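Progress report to the Skundel Fund, December 27, 2025
Shared kitchen at Bandirel House

Hello all, and thank you again for your patience over the holidays. I had meant to have this to you sooner, but the plumbing invoice took its time (a story for another day!) and I wanted the numbers settled first.

The short version is that the kitchen is in daily use. Since we reopened in July we have served 831 community lunches, and 17 local groups now have a regular booking. The old bench, which many of you will remember for its swollen edges, has made way for the long white one, with the sink at one end and the dishwasher built in underneath. We kept the frosted panels behind, and I'm so glad we did, as they give the whole bench a lovely warm yellow colour. 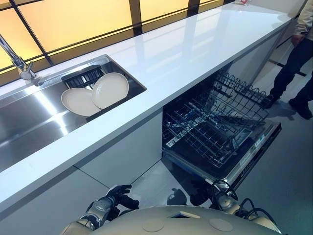

Hájek wrote in the bookings log that the washing-up after a lunch for 40 used to eat the whole afternoon, and asked whether we might run the racks twice and let everyone go home at a decent hour. We've since made two loads the standard practice, with plates first and the big pots after.

Still to come are the shelf labels and a second set of serving dishes, which Zudel has quoted for and which I'd dearly like to order before the new year's bookings begin. The quote is attached, along with the receipts to date.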